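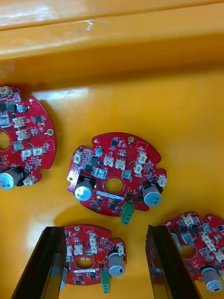
# Cell 2 and the capacitor that came off: an interview with Nermin Akbulut

The fault on the board-picking cell at Lirkum was logged in August as "gripper, overforce, cleared." The same entry had been made before, by other operators on other shifts. Nermin Akbulut, who maintains the cell, says the wording was part of the problem.

"Cleared means someone pressed reset," she says. "The arm opened its fingers, went back to its home position, and started the next pick. The log did not ask what the fingers had been closed on."

What they had been closed on, in the case that stopped production, was the can of an electrolytic capacitor. The boards at Lirkum are round and red, with a hole in the middle, notches around the rim, and tall capacitors standing well above everything else. The pick program was written to take each board by its edge. One finger came down inside the rim, pushed against the can, and kept pushing until the force limit tripped. The solder joint cracked. The board passed a visual check and failed on the test bench.

"It powered up, ran, and dropped out when it got warm," Akbulut says. "Şükran Güneş on the bench touched the capacitor with a plastic probe and it moved. It should not move."

## Finding the cause

The first suspect was the camera calibration. Selim Akbulut, who wrote the pick program, checked it against the target plate and found it within limits. The second suspect was the gripper. One finger had a small amount of play at its mounting screws, enough to notice by hand but too little to explain the miss.

The cause was in how the software found the board outline. The bins are yellow-orange, glossy plastic, and the overhead lights throw bright streaks across the floor. Where a streak ran up to the notched rim, the edge finder lost part of the outline and closed the gap with a straight line. The calculated center shifted and the fingers followed it.

"We saved 900 pick attempts and sorted them by how far the fitted center was from the real hole," Selim Akbulut says. "There were 57 bad ones. All of them had glare touching the rim. After that there was not much to argue about."

He had tested the program with a matte bin. The glossy bins came later, when purchasing changed supplier, and the change was not passed on to the cell team. Lirkum now treats the bin as part of the cell. A different bin means a new acceptance run.

## Wires are a separate problem

The same cell also sorts cut wire leads, and these gave a different fault. A lead would catch between a finger and the bin floor, and the arm would drag it along on the next move.

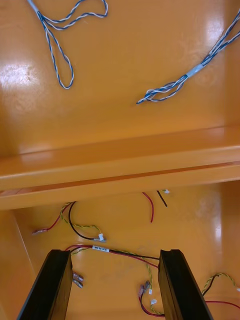 "With a board you know the shape, even if you get the position wrong," Nermin Akbulut says. "A twisted pair has no fixed shape. You pick up one red wire and a black one comes with it, and the terminal on the end of that is hooked under a third."

The gripper reported a good pick whenever the fingers stopped before fully closing. Two wires satisfied that condition as well as one. In one case a trailing lead reached the bin wall, went tight, and pulled a crimp terminal off its end. The arm did not stop, as the pull was below the limit set for boards.

"One force limit for both jobs was my decision and it was wrong," Selim Akbulut says. "It was too high for wires. For capacitors it was also too high, so I am not sure what it was right for."

## What was changed

The cell was out of use while the work was done. The changes, as listed by Nermin Akbulut:

- Board position is now taken from the center hole and checked against the outline. If the two disagree, the pick is skipped.
- Diffusers are fitted under the lights.
- Boards and wires have separate force limits.
- After every wire pick the arm lifts slowly and pauses, and the wrist camera checks for trailing leads.
- An overforce stop can no longer be reset from the panel alone. The operator opens the guard, looks at the part, and enters what the fingers were touching.

The last item met some resistance. Hülya Sezer, who runs the shift, pointed out that it costs time on every stop, including the harmless ones.

"I said it then and I still say it," Sezer says. "But I also read the old entries, and I could not tell you from them which boards to pull back. So we fill it in."

The cell has since made 4,000 picks under the new settings with no damaged capacitors found on the bench. Skipped picks are up, mostly boards lying close to the bin wall, and those are moved by hand at the end of the batch. The play in the finger mounting was taken out with new screws. Nermin Akbulut has added it to the monthly check, and the force sensor is due for recalibration at the next one.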